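My sister thinks robots will be folding her towels within five years. I think she's going to be folding them herself for a good long while, and we have a dinner riding on it, so I went to bother some people who'd know.

First stop was Trelleo, a small outfit that teaches grippers to tidy up. I'd pictured big stuff (laundry! dishes! the dreaded fitted sheet!) and what I got was badminton. Dennis Swai, who runs the tidying tests, wanted to talk about two shuttlecocks and a clear tote bag, and he kept going for nearly 40 minutes.

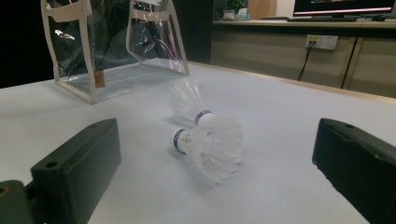

**Drolonska, October.** Try this at home if you have a couple of plastic shuttlecocks lying around. Pick one up by the skirt and squeeze. It gives! Now grab it by the round end and it wants to roll away from you. Your hand sorts all that out before you've even thought about it, but a pair of stiff black fingers has to be told, or shown, again and again. Dennis's team has logged 3243 pickups so far, and 754 of those were shuttlecocks alone.

Then there's the bag. See-through vinyl is miserable for a machine, Dennis says, with all those shiny streaks and the room showing right through the side. Where does the bag stop and the air start? I squinted at it myself and had to go by the pale trim.

"People ask me about cooking," he told me. "I'd like to get through the sports closet first."

Over at Lillex, where they pack small parts for a living, Wekesa Muli was a lot more cheerful. His arm, which everyone on the floor calls Vik, does 300 boxes a shift, same box, same part, same spot on the belt. I asked what happens if somebody turns the box sideways. He laughed and said, "Then Vik gets a coffee break and I get to work."

So I called my sister and told her to start looking at menus. She wants to give it another year.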